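3. Poner en marcha el rincón del café (y convivir con la cocina eléctrica)

Si vienes del apartado 2, ya tienes las llaves, el agua abierta y la nevera enfriando. Ahora toca lo que a mí me importa de verdad, que es el café. La cocina del piso de Betville es estrecha y todo se hace en la misma encimera, así que te cuento cómo me organizo yo, después de muchas mañanas de andar buscando la cuchara con los ojos medio cerrados.

Antes de empezar

Pasa un paño húmedo por el granito. Con ese moteado verde, gris y tostado las migas no se ven nada (yo las encuentro con el codo), y si dejas una taza encima luego baila. Sécalo bien por la parte del enchufe.

Preparar el café

1. Abre el armario de arriba y saca una taza. Yo uso las blancas pequeñas; las grandes las dejo para Elsie Inskip, que toma el café aguado y en cantidades industriales.

2. Ponla en la encimera, cerca de la cafetera. La cafetera no se mueve de su sitio, pegada a la pared de granito. La tuve una temporada junto al fregadero y acababa salpicada cada vez que alguien aclaraba un plato.

3. Llena el depósito con una jarra. El grifo es alto y curvo, y la jarra cabe debajo sin inclinarla, ¡un lujo!

4. Echa el café y enciende. Para dos personas pongo 20 gramos, y si viene Vicente Palma un poco más, que luego se queja.

5. Espera 7 minutos antes de servir. Ya sé que huele bien. Espera.

Nota: si la cafetera no arranca, mira primero el enchufe. Está en la misma pared y a veces la clavija se queda a medio meter.

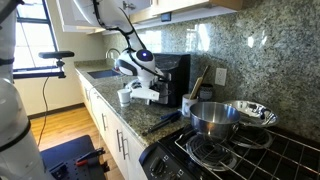
Fig. 3. La encimera entre la ventana y el fregadero, con la cafetera, la taza y las pinzas a mano.

Calentar leche o lo que haga falta

6. Para la leche, el cazo de acero sobre la placa de delante a la izquierda. Es la que tengo más a mano y la que menos me obliga a estirar el brazo por encima de nada.

7. Los mandos van en el borde delantero. Gíralos despacio y quédate cerca, porque las resistencias en espiral tardan en coger temperatura y después no hay quien las pare. A media potencia va de sobra.

8. Remueve con la cuchara de madera, que vive en la taza blanca, al lado del bote oscuro. Cuando acabes, vuelve a dejarla ahí —por favor— y no en el cajón.

Cuidado: las espirales siguen quemando un buen rato después de apagarlas. Lo mismo vale para la rejilla metálica. Si tienes que apartar algo caliente, usa las pinzas de mango azul oscuro; yo las dejo en el borde de la encimera, delante de la taza de las cucharas.

Al terminar

9. Todos los mandos a cero. Compruébalo con la vista y luego con la mano, uno por uno.

10. Cazo y taza al fregadero, armario cerrado. Paweena Kaewsai se dio un buen golpe con esa puerta en junio y todavía me lo recuerda.

Si se funde una resistencia, el recambio es el 689 de la lista pegada dentro del armario de la entrada.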